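配信者だより 8月号から
ブランウッド夏の合同配信、終わりました(ざっと報告)

編集部です。締切を二日過ぎて書いてます。すみません。写真の整理もまだ途中、誤字はあとで直します。

土曜の夜、Bulanwoodの小ホールで合同配信をやりました。料理、ゲーム実況、手芸、語学、あと怪談。ジャンルばらばらの登録メンバーが一晩で入れ替わり立ち替わり、という例のあれです。今年で3回目。出演は33組。去年よりだいぶ増えて、楽屋が足りず、廊下に長机を出してメイクしてもらいました。暑かったと思います。次は扇風機を増やします。

同時視聴の最大は2,540人。怪談の途中でした。会場のほうは735席が発売三日で埋まって、当日券なし。問い合わせの電話をくれた方、出られなくてごめんなさい、受付が一人しかいなかったので。

司会はPerla Meléndezさん。普段はスペイン語の発音チャンネルの人です。日本語とスペイン語を行ったり来たりで、進行表を途中から見てなかったそうですが、終わりの時間は4分しかずれませんでした。去年は40分押したのに。本人のコメント。

「台本は最初の2ページだけ読みました。あとは出てくる人の顔を見て決めた。みんな自分の番の前は同じ顔をするんです、登録者が何万人いても」

第一部は料理勢から。生放送で揚げ物はやめてくれと会場から言われていたので、全員火を使わない献立。冷や汁、春巻の生のやつ、桃のサラダ。桃のサラダの回はコメント欄がレシピをくれで埋まったので、分量を書いておきます。桃2個、モッツァレラ1袋、レモン半分、塩、オリーブ油。黒胡椒は多め。以上。手で裂くのがいいらしい。

つぎの手芸の回は地味だと心配されていましたが、15分間ほぼ無言で刺しゅうを進めるだけの配信が意外に人気で、チャットも静かになって、音声さんが回線が落ちたと勘違いしてスタッフ席まで走ってきました。落ちてません。

ゲーム実況は協力プレイの対戦形式。Ilurenの新ステージを初見で。三組中ふた組が時間切れ、残るひと組も最後の橋から落ちて終了。客席は大喜び。勝者なしということで、賞品の商品券は次回に持ち越しです。

第二部の頭に、Latrice Haddadさんのトーク「収益の話をしよう」。ここだけ録画の公開なし、と本人の希望なので、許可をもらった範囲で要点のみ。

・広告収入だけで月の予定を立てない。8月は下がる人が多い
・案件の返事は翌日に書く。当日の夜は書かない
・動画の本数を先に約束しない。約束するのは曜日まで
・税金の封筒は開ける(ここで拍手)

Latriceさんは登録者111人の頃に会社を辞めかけて、上司に止められた話もしてくれました。辞めたのはそれから三年後。止めてくれた上司は今もメンバーシップに入ってるそうです。いい話。

質疑では、顔出しなしで続けられるか、という質問が一番多かった。答えは「続けられる。ただし声は毎日聞かれるので、声の休みを作ること」。喉の話で予定の倍の時間を使って、次の怪談組が袖でずっと待ってました。お待たせしました。
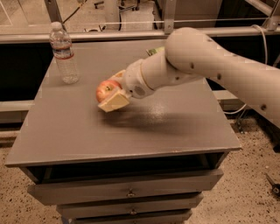
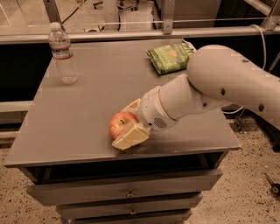 台の上のりんごとロボットアーム(2枚とも)

怪談。照明を落として、一人5分。Mekariチャンネルの「団地の回覧板」が圧倒的でした。オチは書きません。アーカイブの1時間52分あたりから。イヤホン推奨、とコメントに書いてくれた人がいて、そのとおりにしたら編集部の一人が夜中にトイレに行けなくなりました。

最後は全員でステージに出て合唱、の予定が、伴奏の音源が見つからず手拍子だけで歌うことに。音はそろってない。でもアーカイブで一番巻き戻されてるのがここです。後から聞いたら音源はPCのごみ箱に入ってました。誰が入れたかは追求しません。

反省点。自分たち用のメモも兼ねて。

・字幕の遅れ。第一部で最大20秒ぐらい。Bothaの字幕ソフトの設定をこちらが間違えてました。第二部からは直ってます
・物販の列と入場の列が同じ向きで並んでしまって混乱。次は階段側に分けます
・ステッカー売り切れが早すぎ。増刷します、9月の頭に通販
・楽屋の弁当、ベジタリアンの数を聞き忘れた。おにぎりで我慢してもらった方、本当にすみませんでした
・マイク1本行方不明。黒いケースに青いテープのもの。荷物に混ざっていたら連絡ください、着払いで大丈夫です

よかった点も少し。チャットの見回り班を今年から三交代にしたら、荒れた時間がほとんどなかったです。消したコメントも去年の半分以下。見回りに入ってくれた皆さん、お礼の品は今週発送します。住所変更があった人は早めに。

アーカイブは来月末まで無料公開、そのあとは会員ページに移します。切り抜きは各チャンネルの規約にしたがってください。Latriceさんの回だけは切り抜きも書き起こしも不可。ここ、毎年のように問い合わせがくるので太字にしたいくらいです。

アンケートもまだ受け付けてます。自由記入欄に「椅子がかたい」がものすごく多い。会場に伝えました。座布団の持ち込みは可だそうです、知らなかった。次回出てほしいジャンルは今のところ鉄道と園芸が競っていて、そのあとに朗読。朗読の人、編集部に心当たりがないので推薦ください。自薦も歓迎。

次の集まりは秋の小さめの勉強会です。テーマはサムネイルの文字。講師は交渉中、日程が決まりしだいメールで流します。定員は少なめ。出演者優先ではなく申込順なので、メールが来たら早めにどうぞ。機材の貸出表も更新中で、いま出払っているのは照明2灯と三脚。返却予定の過ぎてる人、名前は書きませんが、返してくださいね。

それから会員ページのパスワード、今月で変わります。新しいものは会費の領収メールの一番下にあります。見つからない人は迷惑メールのフォルダを見てから編集部まで。

写真の追加は週明けに会員ページへ上げまs。顔出しNGの人が写り込んでいたらすぐ下げるので、遠慮なく言ってください。

次号は締切を守りたい。原稿お待ちしてます。

編集部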